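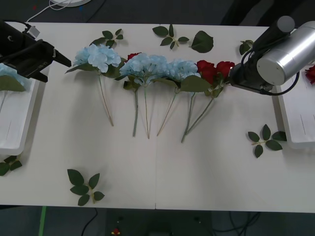

Laptop Replacement Programme: Progress Report to the Hovland Fund

September
By Liv Løken, Programme Office, Eltmont

The programme has now issued 208 laptops to staff at the three Eltmont sites. Deliveries from Prosum were late in the first month but have since kept to the agreed dates.

Faults
Five machines were returned with a display fault in which the menu bar flickered when an external monitor was connected. Prosum replaced all five under warranty. Dirk Postma has asked the supplier for a written account of the cause, and this is still awaited.

Software
The Gedent records package did not run correctly on the new operating system when first installed. An update was applied in September and 97 per cent of users can now open their files without help. The remaining cases concern older templates, which Anathi Jacobs is converting by hand.

Spending
Costs remain within the grant. Around 3,000 pounds set aside for docking stations has not been spent, and we ask the Fund's permission to use it for spare chargers and protective cases.

Next period
The old machines will be wiped and collected. Training at the third site will be led by Sota Sekiguchi.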